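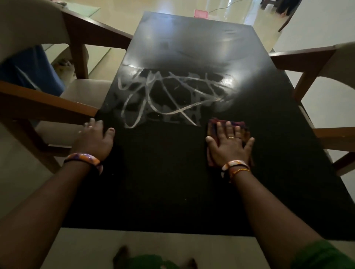 Shared Meals in Supported Housing: Speaker Notes
Melur Sitompul, Resident Services, Osman Housing Association
Regional meeting, Saturday, October 18, 2025

14 shares | 2 comments

Opening

Thank the hosts at Briltow. Remind the room that the handout contains the meal calendar and the seating form, and that copies are on the side table by the door.

State the subject of the talk: how a housing association can run a regular shared meal for older residents who live in their own apartments and cook for themselves. The talk does not cover nursing care, delivered meals, or medical diets beyond the basic questions we ask on the sign-up form. Those matters are handled by another department, and questions on them should go to Hafiz Sinaga after the session.

Slide 1: Where we work

The association manages three buildings with a shared dining room. Together they house 228 residents. Fandmont is the oldest of them and has the largest kitchen. Ruvommont opened later and was designed with a dining room on each side of the entrance hall, one of which is now used as a library. Briltow has a single dining room that opens onto the garden.

Every apartment has its own kitchen. Residents are under no obligation to eat with anyone, and staff are asked never to present the shared meal as something a resident ought to attend. This point should be made slowly. In earlier versions of this talk it was passed over and then raised several times during questions.

Slide 2: How the meal was organized before June

Until June, each building held a large monthly dinner. Food came from a caterer, tables were set in long rows, and seating was open. Attendance was strong at holidays and weak for the remainder of the year. Residents who came alone often sat at the end of a row, and a number of them told us in interviews that they left before dessert.

Read the interview excerpt from Fandmont: "I knew the people on either side of me by their door numbers. It was too loud to learn anything else."

Pause here. Several managers in the audience run dinners on the same pattern and may wish to comment. Take one comment at most and ask that the others be held until the end.

Slide 3: The smaller table

Since June the monthly dinner has been replaced by a weekly lunch at small tables. A table seats five people. One of them is the table host, a resident who has agreed to welcome the others, pass the dishes, and let staff know if someone expected has not come.

The host does not cook. Kitchen staff prepare one hot dish, one cold dish, and bread, and bring these to the table in serving bowls. Residents serve themselves and each other. We moved away from plated meals after residents at Ruvommont asked for the change, and the kitchen has found that less food is thrown away as a result.

If asked about cost: the weekly lunch costs more in staff hours and less in catering. The budget sheet is available on request from Resident Services. Do not attempt to summarize it from memory.

Slide 4: Seating

Seating is arranged by staff on the day before the lunch, using the sign-up form. The form asks for the following:

Name and apartment number
Foods the resident does not eat, for any reason
Languages spoken comfortably at the table
Whether the resident would like to sit near the door, near a window, or away from the kitchen
Anyone the resident would especially like to sit with

There is no question asking whom a resident would like to avoid. We considered one and decided against it. Residents who have a concern of this kind may speak privately to the building manager, and the manager makes the arrangement without writing down the reason.

Hearing is the most common matter raised in the comments box. A resident who hears better on one side should be seated accordingly, and the host should be told. Table pads and cloth napkins have been added at Fandmont, where the noise of dishes on bare tables was a frequent complaint. Chair feet were fitted with felt in the same week.

Slide 5: Food customs

This section usually draws the most questions. Allow time for it.

Residents come from many backgrounds and keep many food customs. The kitchen does not attempt to meet all of them in one dish. It does undertake to label every bowl, to keep one dish free of meat each week, and to use separate serving spoons. Labels are printed in large type and list the full ingredients, including the fat used for frying and the stock used in soups. A label reading "vegetable soup" is not sufficient if the stock was made with chicken bones.

Some residents say grace or another prayer before eating. Others do not. Hosts are asked to allow a short quiet moment after everyone is seated and before the first bowl is passed. Residents may use the moment as they wish. No announcement is made.

Fasting periods are entered in the meal calendar at the start of the year, with the help of residents who observe them. Residents who are fasting are welcome to sit at the table without eating, and the kitchen will pack a meal for later if one is requested by noon of the previous day.

Slide 6: The recipe evening

At Briltow, residents asked for a way to contribute dishes of their own. Health rules do not permit us to serve food cooked in private apartments at a public lunch. The recipe evening was set up in response. A resident brings a written recipe, the cook prepares it with the resident present in the kitchen, and it is served at the following lunch with the resident's name on the label, if the resident agrees.

Mention the practical difficulty. Home recipes are written for a few people, and simply multiplying them does not always give a good result, particularly where salt, chili, or baking powder is concerned. The cook now makes a trial batch first. Quantities are written down during the trial, by weight, and a copy goes back to the resident.

Slide 7: Attendance and follow-up

When a resident who has signed up does not come, the host tells a member of staff before the meal begins. Staff telephone the apartment. If there is no answer, they knock. The procedure is printed on the back of the seating chart and should be followed in that order every time.

Residents are told about this procedure when they sign up, and may decline the follow-up call. A resident who declines is marked on the staff copy only.

The association set aside a grant of $300 per building for items chosen by the hosts. Fandmont bought water pitchers light enough to lift when full. Ruvommont bought reading lamps for the two darkest tables. Briltow has not yet spent its grant, and the hosts there would welcome suggestions.

Slide 8: Matters still under review

Guests: Residents would like to bring family members. The present rule allows one guest with notice. The hosts at Ruvommont have asked for it to be relaxed on weekends.

Host rotation: Some hosts wish to continue indefinitely, while other residents would like a turn. No term has been set.

Evening meals: Requested by residents who still work during the day. Kitchen hours do not currently allow for them.

Questions

Invite questions from the floor. Repeat each question into the microphone before answering. If a question concerns an individual resident, decline politely and offer to speak afterward.

Collect the unused handouts and return them to the front desk at Briltow.

Contact: Resident Services, Osman Housing Association
© 2025 Osman Housing Association. All rights reserved.
Back to top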